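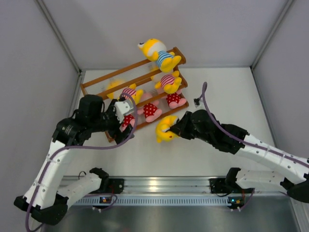

Bears up top, polka dots down low

fatos_z: Finally sorting the plush! Striped shirts on the upper rails, red dots at the bottom, and I love how cheerful it looks.

uvo54: So cute! I'd stand them up though - all you get from the dotted ones is feet.

fatos_z: The feet are the best part!!

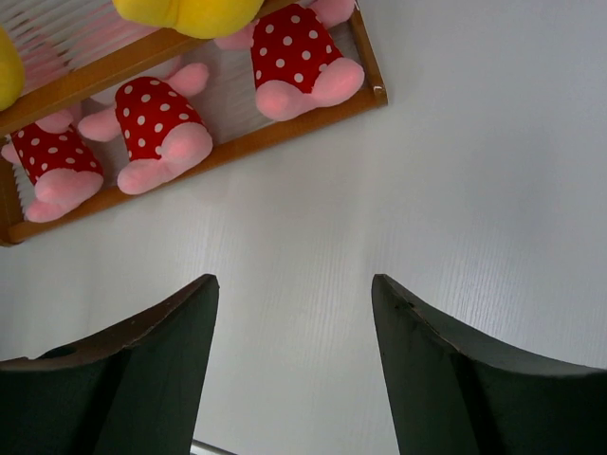 Dotted row, closer

gounder9: Team feet. Pink against that honey-brown wood is perfect.

uvo54: Still say upright. Mine go in a deep bin and I can see every face.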